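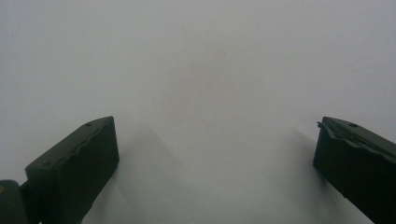 Week 6 handout. Reading surveys that someone else paid for

Bring this to the seminar with your own scribbles on it. If it comes back clean I'll assume you didn't read it.

## Where we left off

Last time we dealt with who gets asked. This week is about what they get asked, and what happens to the answers before they reach a newspaper. Most of what follows hangs on one case, the Gestville parking survey, which you have in the course pack. I'll also refer to the Trudwood library report. You don't need to have read the whole of Trudwood (it is very long and very dull) but do look at the appendix.

## The Gestville claim

The headline figure was that 75 per cent of residents "support improved parking management". That went into the council's press notice, then into the local paper with the word "improved" taken out, then into a planning statement as "strong public backing for charges".

Read those three versions again. Charges don't appear in the first one at all.

The question as printed on the form was:

> Do you agree that Gestville would benefit from a fairer and better managed approach to parking?

I'd like to meet the person who wants parking to be less fair and worse managed. A question like this measures whether people were paying attention and felt polite. It can't tell you what they would put up with outside their own front door.

The consultants, Savov, did ask about charges. It's question 18, on the back page, and the result appears only in the data tables. Support there is much lower, and plenty of people left it blank. The written report says of question 18 that "views were mixed". Watch for that phrase. In my experience it usually means the answer was no.

## Loaded wording, the usual kinds

You'll find longer lists in the textbooks. Some of them I think are padding. These are the kinds I'd expect you to spot without help:

- **The free gift.** Something nice is offered and the cost is left out. "Would you like longer library opening hours?"
- **Two questions in one coat.** "Are staff friendly and well informed?" Trudwood does this over and over. A reader who finds the staff lovely and hopeless has no box to tick.
- **The tilted scale.** Excellent, very good, good, fair, poor. The middle answer is already praise.
- **The missing exit.** No "don't know" and no "doesn't apply to me". People who have never used the service then have opinions about it.

A warning, though. Once students learn this list they start seeing crooked wording everywhere, and mark down surveys that are merely clumsy. A badly written question can push answers either way, or nowhere much. Before you call something biased, say which direction you think it pushes and why. If you can't, write "unclear" and move on.

## Order

Question 19 in Gestville asks how satisfied people are with the council overall. It follows a whole page about potholes, fines and blocked driveways. The council was upset by the result and blamed the order of the questions. They may well be right! But they made no such complaint about the first page, where a paragraph on child safety comes just before the question that produced the headline.

There is decent evidence that order matters in some surveys. There is also a lot of waving of hands. The effect is often small and sometimes doesn't show up when people try the study again, so don't write "the order of the questions caused" anything unless the survey tried more than one order. Gestville tried one.

## Zein and the follow-up

The residents' group hired Zein to run a second survey the following December. It found the opposite, and you'll be tempted to treat it as the honest one. Its first question was:

> How worried are you about the council's plan to charge you for parking outside your own home?

The plan excluded most residential streets. Zein also gave no response rate, and the form went out with the group's own newsletter. I trust it less than Savov's, and I don't trust Savov's very much.

## For the seminar

1. Rewrite the Gestville headline question so that a person in favour of charges and a person against would both accept it. Test it on someone who doesn't take this course.
2. Find question 18 in the data tables. Write one sentence reporting it, with the blanks included.
3. Pick any question in the Trudwood appendix and say what you'd know if everyone answered yes.

Keep the third one short. A blunt paragraph is plenty, and "very little" is an acceptable start to it.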